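### 4.2 Opening and Cleaning the Desktop Unit

Revised 22/05/2020. Applies to all tower units supplied to Rarnmont offices under the Pladinetti service plan. Cleaning is due once a year, in March, and after any building work.

**Caution:** Shut down the computer and unplug the power cord at the wall before opening the case. Do not open the power supply under any circumstances.

1. Save all work, shut down and switch off the monitor.
2. Unplug every cable from the back of the unit. Label any cable that is not color-coded.
3. Lay the tower on its side on a firm, clear surface.
4. Remove the side panel and keep its screws in a dish.
5. Touch bare metal on the case before reaching inside. 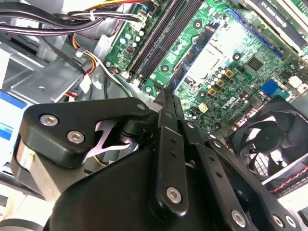

One office wrote to ask whether an ordinary vacuum cleaner could be used at this stage. It may not. Household vacuum cleaners can build up a static charge that damages circuit boards. Use the canned air issued with cleaning kit 376.

6. Hold the can upright, well back from the board, and blow in short bursts.
7. Hold each fan still with a finger while clearing its blades.
8. Wipe the inside walls of the case with a dry, lint-free cloth. Do not wipe the motherboard

 – loose dust there is removed with air only.

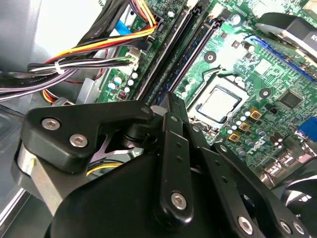 9. Check that every connector is fully seated. Press gently and evenly; a connector that resists should be reported, not forced.
10. Refit the side panel, stand the tower upright and reconnect the cables.

**Note:** Allow 16 minutes for steps 6 to 9. Units with heavy dust may need a second can.

### 4.3 If the Unit Does Not Start

Check the wall outlet and the switch on the back of the unit. If there is still no power, unplug the unit, reopen the case and repeat step 9 once.

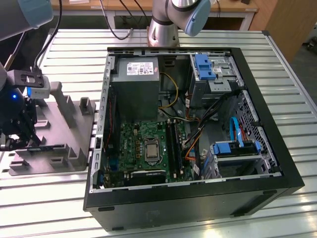
Brosis has asked that offices record the asset number before calling, as requests without one cannot be logged. The number is to be entered on Form 429, along with the date of the last cleaning. Leave the unit unplugged until a technician has called back.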